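Sondari Is Opening a Second Repair Counter, and You're Invited

Wednesday, February 20, 2019

Hi everybody, Misaki Imai here. I started Sondari five years ago at a folding table in my aunt's garage, and I'm so happy to finally get to write this one: we're opening a second computer repair counter, this time on the ground floor of the old Pulier building!

The new place is 702 square feet, which feels enormous to us. We'll have a proper front desk, a bench you can watch us work at, and (my favorite part) a wall of shelves for secondhand parts. Our friends at Moradi, the office furniture people, gave us a great price on the chairs, so you won't be standing while you wait anymore.

Huệ Đỗ will be running the counter. If you've brought us a slow desktop in the last couple of years, you've probably met her already. "I like old machines," she told me when I asked for a quote. "People come in ready to throw one out, and I get to talk them into keeping it a while longer." She'll also be teaching our Saturday class on looking after a desktop — opening the case, cleaning out dust, changing thermal paste, adding memory.

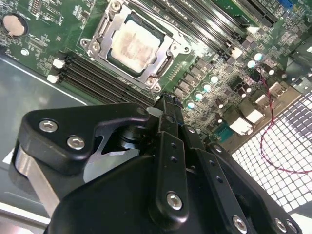 What it costs

The class is free, but please sign up at the desk so we know how many chairs to put out. Checkups stay at the same price as at the first shop, and if you go ahead with the repair we take the checkup fee off your bill. We've fixed about 2,000 computers so far, and I'd love for yours to be next!

Doors open the first Saturday in October. Come by for coffee, bring your questions, and say hi to Huệ. Reporters who'd like a look before then can ask for me at the first shop any weekday morning.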